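Grovier open house, September

I went to the Grovier engraving shop expecting a sales pitch, and for the first half hour I got one. Laser-etched gifts, made to order, "heirloom quality." The showroom had wedding blocks, retirement plaques and a wall of glass key chains, all lit from underneath, so even the dull ones glowed.

Do-yoon Um ran the tour. He was pleasant and quick, and he didn't love my question about scratches. The Jeda line, he said, holds up "very well." Compared to what? He moved us along to the lasers.
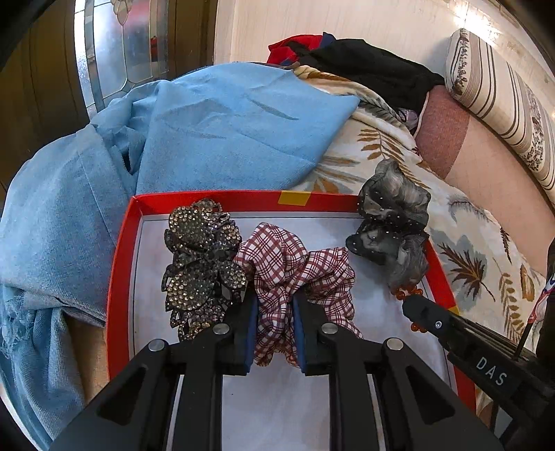
The back room was better. One machine was putting a family portrait inside a cube, and the operator told us it takes 868 seconds at the fine setting. The brochure says "minutes," which I suppose covers it. She also said dark photos come out muddy, and that they print them anyway if the customer insists.

Prices: $33 for a small Tindall block with one line of text. A lighted base costs extra, and so does a second line. Shipping to Certhorpe was quoted at two different rates by two different people.

I bought the small block. The lettering is clean, but one corner has a chip I didn't notice under their lights. I've emailed twice.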